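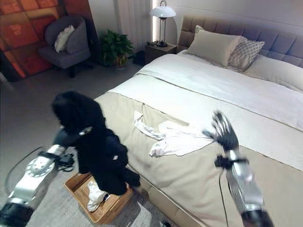
Author: Integration tech, Vanags bench
Last edit: August 14, 2025

4.2 Trying hands on the laundry pick

Bedroom set-up, both arms. Dark bulky garment on the left, light one on the bed. Tray on the floor beside the bed, under the left arm's drop point.

1. Power off. Fit the Kivent hand to the right wrist. Tighten the wrist bracket before you plug in the cable.
2. Leave a loop in the left cable. Too tight and it pulls at full reach.
3. Controller on. Load profile 211 for the left arm, 317 for the right.
4. Open the right hand all the way, park it over the foot of the bed. Wait for the green light.
5. Left arm: grip high on the garment, lift clear of the floor, hold 9 seconds. Log slips.
6. Lower into tray. Release. Repeat with the Filtance hand, same garmet, same spot.

Note - thin cloth bunches up on the runner. Pinch grip first, full grip only if pinch misses twice.

Note - redo the head camera check after every hand swap. Old offsets dont carry over.

CAUTION: Keep clear of both arms while profile 317 is loaded. Stop button within reach.

Error 162 = wrist cable not seated. Power off, reseat, go back to step 3.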